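Last updated: August

3.2 Surface finish and glare

Ogundipe and Onuoha measured reflected light from 88 tabletops at the Mapplebeck site, taking 4 readings per top. Pale tops gave higher readings than dark ones at every lamp height – the gap narrowed once the blinds were closed. Readings taken within one hour of sunrise were dropped. Grain direction had no clear effect. A light pine top is shown in Figure 2.
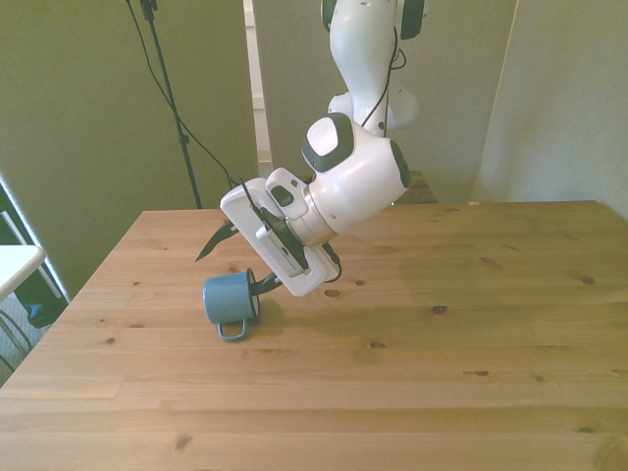

Figure 2. Light pine table, with white arm over it.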